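Kornum Tabletop – Owner's Guide
Section 4: Oiling and everyday care

Read this section before you use the tabletop for the first time. It covers first oiling, daily cleaning, marks and scratches, and yearly upkeep. Fitting the legs is covered in Section 3. 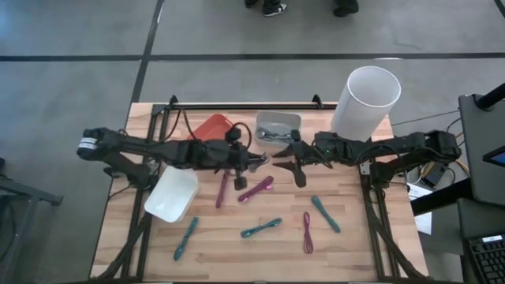
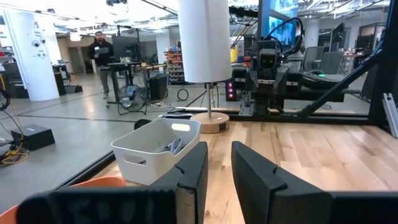
Light wooden tabletop, two views. Table lamp and white storage bin in the second view.

The Kornum top is supplied sanded and unfinished. It must be oiled before use. Bare wood takes up water, coffee and grease within minutes, and stains that get in at this stage usually have to be sanded out.

4.1 What you need

Hiletti Wood Oil, one 300 ml can (part 404, supplied with the top)
Two or three lint-free cotton cloths
Fine sanding pad (supplied)
Rubber or nitrile gloves
A metal container with a lid, or a bucket of water, for used cloths
Old sheets or paper to protect the floor

One can is enough for two coats on both faces of the standard top. The long top needs a second can. You can use another brand of oil if it is sold for indoor furniture. Do not mix brands on the same surface. Do not use olive oil, sunflower oil or other cooking oils.

CAUTION: Cloths soaked in wood oil can heat up and catch fire on their own, even hours after use. Never leave them in a pile or put them straight in the trash. Soak them in water or seal them in the metal container as soon as you finish each coat.

4.2 Before the first oiling

1. Leave the top in the room where it will be used overnight, lying flat, with the packaging opened.
2. Clear the surface completely. Lamps, trays, storage bins and anything clamped to the edge should come off.
3. Check both faces and all four edges for dents or open joints. If you find damage, stop here and contact the store. A top that has been oiled cannot be returned.
4. Rub the whole surface lightly with the sanding pad, always along the grain. Pay attention to the end grain, which is rougher.
5. Vacuum off the dust with a soft brush, then wipe with a dry cloth.

Note: A damp cloth raises the grain. If you have already used one, let the top dry and repeat step 4.

4.3 Applying the oil

Work in a room at normal temperature with a window open. Keep the top out of direct sun until the oil has been wiped off. Start with the underside so that the better face is finished last.

1. Put on gloves. Shake the can well and pour a small amount of oil onto a cloth.
2. Spread the oil along the grain in a thin, even layer. Cover the edges as you go. End grain drinks up more oil and may need a second pass right away.
3. Wait 15 minutes. If a patch turns dull during this time, add a little more oil there.
4. Wipe off everything that is still wet on the surface. Use a clean cloth and turn it often.
5. Look along the top toward a window or a lamp. Shiny streaks mean there is oil left. Wipe again until the sheen is even.
6. Let the coat dry for 8 hours.
7. Turn the top over and repeat steps 1 to 6 on the other face.
8. Go over both faces with the sanding pad using almost no pressure, remove the dust, and apply the second coat in the same way.

CAUTION: The top is heavy. Have two people turn it, and lift it from the long sides.

Note: Both faces must get the same number of coats. A top oiled on one face only will take up moisture unevenly and may cup – the edges rise or the middle does. If this happens, oil the dry face and allow a few weeks for the top to settle before you call us.

The surface can be used gently the day after the last coat. It reaches full hardness after two weeks. Until then, avoid tablecloths and mats, keep water away from it, and don't leave objects standing in one place.

4.4 Everyday cleaning

Wipe with a soft cloth wrung out in lukewarm water, then dry with a second cloth. For grease, add a few drops of mild dish soap. That is all the top needs in normal use.

Do not use:
Scouring powder, steel wool or the rough side of a sponge
Glass cleaner, bleach or anything containing ammonia
Steam cleaners
Furniture polish with silicone, which stops later coats of oil from soaking in

Wipe up spills right away. Red wine, beet juice, tea and ink are the worst. Wet iron, such as the rim of a can or a cast-iron pot, leaves a blue-black mark that goes deep.

4.5 Things that stand on the table

Put felt pads under lamps, bowls and pots. Check the pads every few months and replace any that have picked up grit. Some rubber feet react with oil and leave dark rings, so place a piece of cork or felt under them too.

Use a trivet for anything hotter than 60 °C. Plant pots need a saucer with a glazed or sealed base.

Light wood darkens with daylight, and most of the change takes place in the first year. Move trays, bins and lamps now and then or their outlines will show. If an outline has already appeared, clear the table and leave it in daylight. The pale area catches up in time.

Clamps may be used on the edge if the jaws are padded. Tighten by hand only.

4.6 Removing marks

White rings from heat or moisture: Rub in a little oil with a soft cloth and leave for an hour. Wipe dry. Repeat once if needed.

Light scratches: Sand along the grain with the supplied pad, reaching a hand's width past the scratch on both sides. Remove the dust and oil the area.

Dents: Lay a damp cotton cloth over the dent and touch it briefly with a warm iron. The wood fibers swell and lift. Let the spot dry overnight, then sand and oil. Deep dents may not come up all the way.

Sticky surface: Too much oil was left on the wood. Moisten a cloth with fresh oil, rub until the old layer softens, and wipe completely dry.

4.7 Yearly upkeep

Apply one thin coat to the upper face once a year, or when drops of water no longer bead on the surface. February is a good month in heated homes, when indoor air is dry and the wood is at its thirstiest. Tables in kitchens may need oil twice a year. The underside needs a new coat every third year.

While the top is clear, check the screws in the leg plates. Tighten any that are loose, using the hex key from the hardware bag. Small gaps along the joints are normal in winter and close again in humid weather.

Replacement oil and pads can be ordered from any Hiletti dealer. Give the part number printed on the can.

Continue with Section 5: Storage and moving.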